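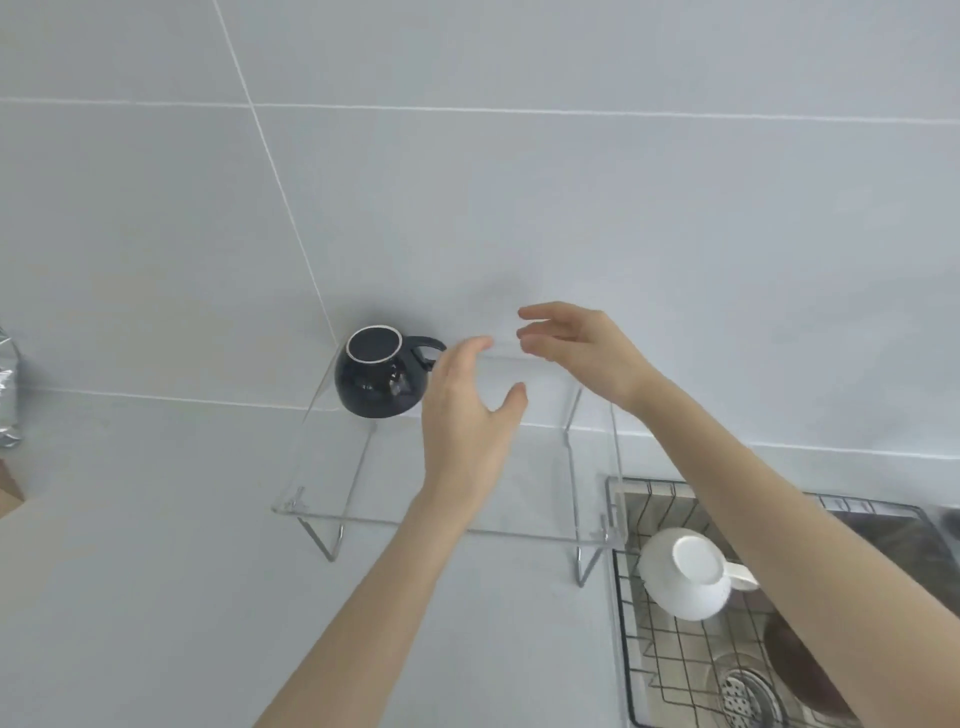
Fig. 1. Hands over the clear shelf on the counter.

Where Do Singers Go When They Stop Singing?
Popular Music and Media, final project report

My project started with a band my mom played in the car every morning for most of my childhood. Andgate had two big hits, one very long tour and then nothing at all. I always figured they'd had a fight! So when we got to pick our own topic, I picked musicians who quit at the top, and whether fans forgive them for it.

I used Andgate as my main case and Widmer as the comparison. Widmer is a solo act who walked away in March, right after her second album, and came back years later on a tiny label called Grodent. Andgate never came back (there was one reunion night at Ondodside, which I'll get to).

For the first part I read old fan forum posts. I had planned on reading 2,000 of them, which was a silly number, and I ended up with 939 after I threw out the repeats and everything that was only about ticket prices. I sorted them into angry, sad, supportive and "other." Other got way too big. If I did it again I'd split it up, because a lot of those posts were people swapping memories of shows, and that's a kind of support too.

The second part was a survey. I got 100 answers, mostly from people in my dorm and their parents, so please don't read too much into it. The parents were a lot kinder than the students! Most of them said a singer doesn't owe anybody another record. Students were more likely to say they'd feel let down, especially if there was no goodbye post or anything.

What surprised me was how differently the two acts were treated. Widmer wrote a short letter to fans when she left, and the posts after it are mostly sweet, with a few grumbles about the canceled dates. Andgate's fans got no letter, and the guessing went on for pages and pages (rehab, lawsuits, a secret farm). Some of those threads got pretty mean.

Then there's Ondodside. The reunion set was short and the sound was bad in the one recording I found, but the comments under it are the happiest thing in my whole pile. I couldn't fit them into my four groups, so they're in the appendix by themselves.

I'd still like to compare a rap act, and I need to fix the survey wording on question six, where "retire" and "take a break" got mixed up.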